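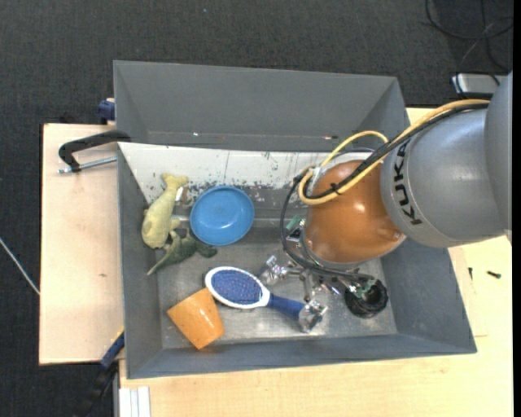 Ginette Charbonneau wondered whether we had been too quick to blame the vector for the drop in expression, when the freezing step had never been looked at properly, and her remark shaped a good deal of what follows. We are grateful for it, even though it cost us most of a summer.

4.2 Storage of the Kettani vector and loss of activity

Readers who have worked with adenoviral vectors will know how easily a good preparation can turn into a poor one between the day it is made and the day it is used. Our first batches of Kettani, a vector built to carry a shortened growth-control gene into cultured dog tumour cells, gave bright and even expression when used fresh. The same batches gave patchy results after a spell in the freezer, and for some time we took this to be a fault in the promoter. Océane Lapointe rebuilt the promoter region twice (with great patience, it must be said) and neither new version behaved any better than the old one.

We therefore went back to the storage buffer. Each preparation was divided into small portions and kept either in the plain salt buffer we had always used or in the same buffer with added sugar, which we call the Clulen mix after the earlier project it was borrowed from. Portions were thawed on ice at intervals over 14 weeks. A few were thawed and frozen again up to 4 times, as happens in any busy laboratory when someone needs only a little of a tube and hopes to save the rest. Cells were seeded the evening before, infected in the morning and left for 40 hours before counting.

Figure 3. Grey bin on a wooden work surface, with a robot arm reaching in from the right.

The outcome was plainer than we had expected. Portions kept in the Clulen mix and thawed once held their activity well for the whole period, and we could not tell them from fresh material by eye or by count. Portions kept in plain buffer began to weaken early on, and those thawed repeatedly were hardly worth using by the end. The added sugar helped with repeated thawing too, though less than we would have liked - a tube thawed for the fourth time was clearly weaker whichever buffer it had been in.

Gordon Friesen then repeated the comparison with Forkeck, our second vector, which carries a longer insert of 600 extra bases. The pattern was much the same, with a slightly steeper fall in the plain buffer. We are wary of making too much of that difference. The two vectors were grown in different months and the Forkeck stock was rather weaker to begin with, so the insert may have little to do with it.

For the remaining experiments, all vector was stored in the Clulen mix in single-use portions, and anything left over after thawing was thrown away. The promoter was returned to its original form. Expression data gathered before this change are given in the supplement, where they may still be of use to others, but they are left out of the dose comparisons in section 4.3.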